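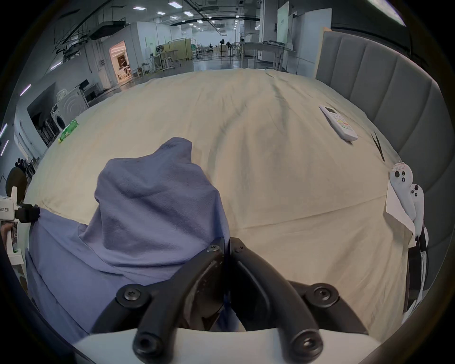

Saadet Çınarさんから、ベッドの上に出したままの毛布やリモコンは、居室清掃の前にすべて片付けておかなければならないのか、片付けるとすればどこへ置けばよいのか、とのご質問が寄せられました。同様のお問い合わせを複数いただいておりますので、寝室の整頓と寝具の取扱いに関する事項をまとめて掲載いたします。

長期滞在棟Flidallow 寝室の整頓と寝具に関するよくあるご質問
最終更新 08/07/2018

ベッドの上の物は、清掃前に片付ける必要がありますか。

シーツ交換を伴う清掃の場合は、ベッドの上を空けておいてください。毛布、ひざ掛け、衣類は軽くたたんで椅子または棚へ、小物は引き出しへお移し願います。交換を伴わない清掃の場合は、そのままで差し支えありません。係員は私物をたたみ直すことはいたしませんが、作業上やむを得ず同じ室内の棚へ移すことがあります。

エアコンのリモコンはどこに置けばよいですか。

所定の位置は、入口側の壁に取り付けたホルダーです。就寝中に手元でお使いになることは構いませんが、シーツをお出しになる際は、リモコンが包み込まれていないかご確認ください。昨年度、リネン袋の中から回収されたリモコンは9台ありました。紛失された場合は管理室で代替品をお渡しします。

くし、毛抜き、ヘアピンなどの細かい物を見失いやすく困っています。

管理室で小物用のトレーを貸し出しております。布の上では細い物がしわに隠れやすいため、置き場所を一か所に決めておくことをお勧めします。清掃時に床または寝具から見つかった物は、部屋番号を記した封筒に入れ、机の上に置いてまいります。

シーツの交換はどのような周期で行われますか。

標準では週に一度です。追加の交換をご希望の場合は、前日の16時までに管理室へお申し込みください。使用済みのシーツは、四隅を外し、汚れのある面を内側にして丸め、備付けのリネン袋にお入れください。Drernerixの回収便は一日一回のため、

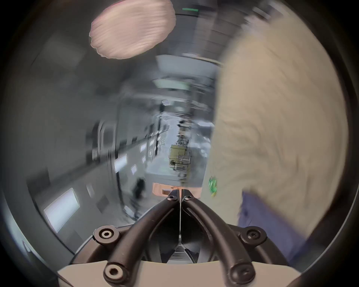 締切後にお申し込みいただいた分は翌々日の交換となります。連休の前後は回収便の時刻が変わることがあり、その都度、各階の掲示板でお知らせいたします。

しわの残ったシーツは、交換の対象になりますか。

洗濯済みのものであれば、しわのみを理由とする交換は承っておりません。敷く際に、縫い目をマットレスの辺に平行に合わせ、頭側の二隅、足側の二隅の順に掛けますと、斜めのしわが残りにくくなります。生地のほつれや破れについては、随時交換いたします。

自分の毛布を持ち込むことはできますか。

持ち込みいただけます。起毛素材のものは毛羽が他の洗濯物に付きやすいため、必ず洗濯ネットに入れ、単独で洗ってください。地階の洗濯機では、水温60度の設定は綿のシーツとタオルに限ってご使用ください。毛布の設定は、製品の洗濯表示に従ってお選びください。電気毛布の持ち込みはご遠慮いただいております。

布張りのヘッドボードの手入れは、利用者が行うのですか。

日常のお手入れとしては、縦溝に沿って掃除機の細いノズルをかけていただければ十分です。飲み物などをこぼされたときは、こすらずに乾いた布で押さえ、速やかに管理室へご連絡ください。市販の染み抜き剤は、変色のおそれがありますので使用しないでください。布地の張替えと専用洗浄はAkyolに委託しており、費用のご負担については入居時の契約書第26条をご参照ください。

同室者の物が混ざってしまう場合は、どうすればよいですか。

棚と引き出しは、一人につき一列を割り当てております。寝具には貸与時に色付きの札を縫い付けておりますので、札の色でお見分けください。私物の毛布にも、ご希望があれば同色の札をお付けします。所有者の分からない物は管理室でお預かりし、6月末に一括して整理いたします。

収納用品を借りることはできますか。

ふた付きの箱、ハンガー、小物用トレーを貸し出しております。数に限りがありますので、ご不要になりましたらお早めにご返却ください。ベッド下にお使いいただける浅型の箱はFlitusineの備品で、貸出しには署名が必要です。

ここに記載のない事項については、管理室のAnikó Szilágyiまでお問い合わせください。窓口のほか、各階に備えた連絡票でも受け付けております。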